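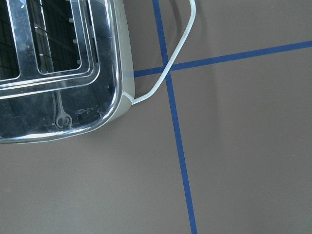

Grille-pain à carrosserie chromée : entretien et utilisation
Foire aux questions — atelier Branetum

Comment retirer les traces de doigts sur le chrome ?
Débrancher l'appareil et le laisser refroidir complètement. Passer un chiffon microfibre à peine humide, puis un second, sec, dans le sens de la longueur. Les traces grasses partent avec une goutte de liquide vaisselle diluée dans l'eau tiède. Ne jamais pulvériser de produit directement sur l'appareil, surtout à proximité des fentes.

Le dessus présente de petits points blanchâtres. S'agit-il de corrosion ?
Le plus souvent, non. Ce sont des dépôts de calcaire laissés par des gouttes d'eau séchées. Appliquer du vinaigre blanc coupé de son volume d'eau, sur un chiffon essoré, laisser agir 2 minutes, rincer au chiffon humide et sécher. Si le point accroche sous l'ongle ou présente un contour brun, le revêtement est attaqué et le vinaigre aggravera le défaut.

Peut-on effacer les rayures fines ?
La couche de chrome décoratif est très mince. Une pâte à polir sans abrasif atténue les micro-rayures visibles en lumière rasante. Les papiers abrasifs, même au grain 3000, sont à proscrire, de même que la laine d'acier et le côté vert des éponges.

Les panneaux latéraux clairs se nettoient-ils de la même façon ?
Non. Sur une surface mate, le polish laisse des auréoles brillantes. Utiliser uniquement de l'eau savonneuse et éviter de déborder depuis la partie chromée. Pour les panneaux peints crème ou ivoire, pas d'eau de Javel : elle jaunit certaines teintes.

Comment vider les miettes ?
Sur les modèles à tiroir, tous les 4 à 5 cycles en usage familial. Sur les modèles sans tiroir, retourner l'appareil froid et débranché au-dessus de l'évier et tapoter le fond avec la paume. Ne pas introduire de couteau ni de fourchette dans les fentes, les résistances se rompent facilement. Un pinceau sec à poils souples convient pour les bords.

Le chrome est-il brûlant pendant la cuisson ?
Oui, en particulier autour des fentes. Saisir l'appareil par les côtés ne constitue pas une précaution suffisante — attendre le refroidissement avant tout déplacement. Prévoir un dégagement au-dessus, jamais de placard bas ni de rideau.

Une odeur de brûlé persiste après nettoyage. Que faire ?
Effectuer un cycle à vide, fenêtre ouverte. Si l'odeur rappelle le plastique, cesser l'utilisation et faire contrôler le cordon et les connexions internes.

Reprenez-vous les appareils pour rechromage ?
Uniquement les carrosseries démontées, sans partie électrique. Les demandes sont traitées par Gunnlaugur Þorgeirsson, sur photographies. Délai habituel : jusqu'en avril pour les pièces reçues cet hiver.

Page mise à jour le 31/01/2019.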